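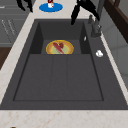 Visits > Workplaces > Fothergill, Tisgate

The invitation said closed-toe shoes, so I wore my heaviest boots to an office with carpet.

Fothergill does the dishes for other people. Hospitals, two colleges and a conference hotel send their trays and plates out to the Tisgate plant, and Fothergill sends them back clean. I had come to see the robot arms everyone in the trade keeps asking about. The plant floor was on the second half of the tour. The first half took place upstairs, on 9 April 2024, in front of a row of monitors, where five people who used to scrape plates were watching a kitchen that doesn't exist.

Shoshana Thibodeaux ran the tour and had clearly run it before. The arms downstairs learn their habits upstairs, she explained, in a simulated kitchen with a sink, a faucet, a counter and a supply of dishes that never chip. The software is called Branora. It came from a supplier named Unanano, and the two names get swapped so often that the staff have given up correcting each other. Overnight it plays through 2000 attempts at picking something up and putting it somewhere else. In the morning a person sits down and goes over the ones the software couldn't make up its mind about.

That job is called run review. Before last July it wasn't a job at all.

I was given a chair and allowed to try it. You get a clip, a goal and a row of buttons, and you say whether the arm did what it was asked. I assumed a child could do this. My first clip had a plate in it, and I marked it as a pass with some confidence. Kinga Szilágyi leaned over and changed it to a fail. The plate had been set down, yes, but at an angle that on the real racks would send it through the washer sideways and out the other end in pieces. She has eleven years in the dish room behind her and could tell from the tilt. I have a dishwasher at home and apparently load it wrong.

Her complaint, which she made cheerfully and at length, is with the simulated food. Nobody's leftovers look like that, in her view. Real plates arrive with gravy that has set like grout, napkins pushed into glasses, and once a retainer. She has been sending notes to Unanano about gravy for months. They replied that viscosity was on the roadmap.

There is also the matter of where the virtual arm is looking, which can be almost anywhere. A good share of the morning's review consists of views of the kitchen with no dish in them. These get tagged "no task visible" and go in their own pile, and reviewers develop opinions about the decor.
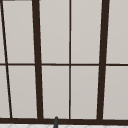

Leilani Ruiz-Ortega told me she'd take a morning of that over a morning at the scrape station any day, but that the company shouldn't pretend it was the same work with a chair added. Her shoulders had stopped hurting by the second month. Her eyes had started. She also missed talking, she said; down on the floor you shout at each other all shift, and upstairs people put headphones on, even though the clips have no sound.

I asked Shoshana about the headcount, as visitors do. Before the arms there were 32 people in the dish room on the day shift. There are fewer now. Five moved upstairs, some went to the delivery side, a few left and weren't replaced. She gave me this without slides, which I appreciated, and then she gave me slides.

The slides said that breakage was down and that every reviewer had received 50 hours of training. Kinga, from the back, said it was closer to two afternoons and a sandwich. Shoshana said the hours included self-directed learning. There was a short silence in which I think we all directed ourselves to the next slide.

Downstairs at last, boots justified. The arms stand at the end of the scraping line, and they're slower than I had pictured. They lift a plate the way you'd lift someone else's baby. The people on the line have learned to feed them the easy stuff and keep the bowls, soup cups and anything with a lid for themselves, so the human half of the work has become harder per piece while the rate sheet on the wall still says 100 racks. Yolanda Whitlock, on the line that day, has asked for the sheet to be redone. It's with management. The sheet is laminated, so I wouldn't expect much before summer.

What I hadn't expected was the traffic on the stairs. Twice while I stood there someone from review came down to look at a real rack and went back up again, and Yolanda sent one of them off with a soup cup to show the others why it keeps slipping. None of this is in the procedure. Shoshana would like it to be, with a form.

Visits are free and run most months; ask for the afternoon slot if you want to see the floor busy. Parking is behind the loading dock. Coffee comes in paper cups.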